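Skumance > Operations > Bins and Totes > Minutes

April
Minutes taken by Lovisa Kristiansen

Bin working group, regular meeting, Monday, 9:30 a.m.

Present: Zdislava Jurčo (chair), Lovisa Kristiansen (minutes), one representative each from receiving and maintenance.
Apologies: purchasing. Written comments were received and are recorded under item 4.

1. Previous minutes

Accepted with one correction. The storage location for spare bins was given as row 400. It should read bay 400. Row numbers are no longer used in the Eskola building.

2. Bin stock

Receiving reported 1318 bins on the register, of which 722 are the large gray type. The remainder are small totes and are outside this review. The register does not record the date a bin entered service, so age cannot be used to decide when one is retired. Z. Jurčo asked that a month and year be entered for all new deliveries. Existing bins will be left blank.

3. Interior wear

The group reviewed wear on the inside surfaces of the large gray type. Scratching on the floor of a bin is treated as cosmetic under the current wear sheet, provided it cannot be felt with a fingernail. Receiving considers this test too dependent on the person doing it. Maintenance disagreed and noted that the depth gauge does not fit into the corners.

The sheet has separate lines for the floor and the side panels but none for the strip at the foot of a panel, where the surface slopes. Inspectors have been entering wear on the strip under either heading.
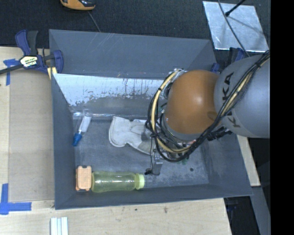
Large gray bin, interior. Fine scratches on the floor, worn patches on the sloping strip below the rear panel.

Z. Jurčo proposed that the strip be given its own line, with the same grades as the floor. Agreed. Dark spots on the floor are to be entered as "mark, not assessed" until the bin has been wiped and looked at again. If the spot remains after wiping, it is graded as a stain. If the surface is pitted, the bin goes to maintenance.

Receiving asked whether cloudy marks should also be graded. Maintenance has seen similar marks left by cleaner that was not rinsed off. No decision. To be taken up again when the cleaning trial has been reported.

4. Cleaning trial

Two products are under trial, Kilis and Skandus. Both are applied by cloth and rinsed with plain water. Results for Kilis are complete but have not been written up. Skandus was started later and still has a week to run. Purchasing commented in writing that the current cleaner can be reordered in the meantime and that no change of supplier should be announced before the report. Noted.

5. Wear sheet revision

L. Kristiansen will issue the revised sheet with the added line. Old sheets already filled in remain valid and will not be copied over. The footer still shows the former department name and will be corrected in the same revision.

Actions
L. Kristiansen: revised wear sheet, correction to previous minutes.
Z. Jurčo: trial report for both cleaners.
Receiving: date field in the register.
Maintenance: check whether a narrower depth gauge is available from stock.

Meeting closed 10:20 a.m. Next meeting in the same room, time to be confirmed by Z. Jurčo.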